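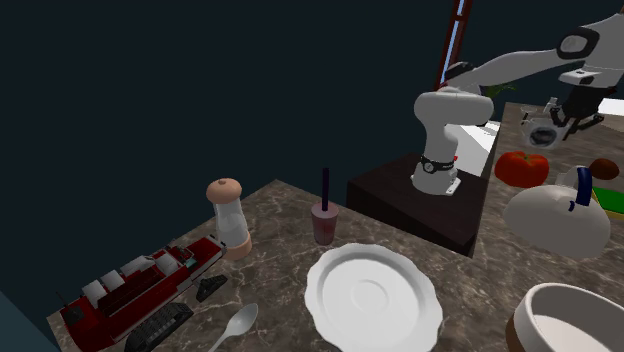
Vernulbridge Releases Tarar 2, a Grasp and Motion Planner for Cluttered Tabletops

WALSTEAD, 3/3/26 – Vernulbridge today released Tarar 2, the second version of its planning software for robot arms that work over crowded tables and counters. The release joins grasp selection and arm motion in a single planner and adds a simulation package with 400 kitchen layouts.

Earlier versions of Tarar chose a grasp first and then looked for a path to it. If no path existed, the planner started over. Tarar 2 scores each grasp together with the motion needed to reach it and the motion needed to carry the object away, so grasps that would force the arm through its neighbors are dropped early.

The simulation package, named Lisidberg, covers common tableware, food items and small toys on marble-patterned counters. Layouts can be run with a fixed view of the arm or a close view at the gripper, and users can load their own object meshes. 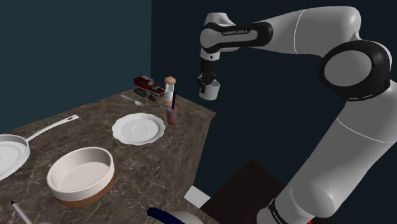 Adeel Memon
Lead Engineer, Motion Planning, Vernulbridge

"Cups are a good test for us. You can take one by the rim, by the body or by the handle, and the right choice depends on what is standing next to it and where the cup has to go. We wanted the planner to weigh all of that at once. Our own regression set is 4,000 simulated picks, and we run the whole set before any change is merged."

Tarar 2 also includes a replay tool. Developers can step through a planned motion, see which grasps were rejected and read the collision check behind each rejection. Logs are saved as plain text and can be compared between runs.
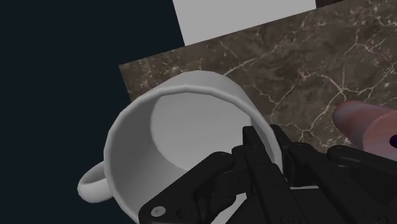 Close view of a white mug and the gripper in simulation.

Availability

Tarar 2 and the Lisidberg layouts are available to current license holders as a download. New users can request a 28-day trial through the Vernulbridge website. Support for the previous version continues through June.

About Vernulbridge

Vernulbridge develops planning and simulation software for robot manipulation. The company is based in Walstead.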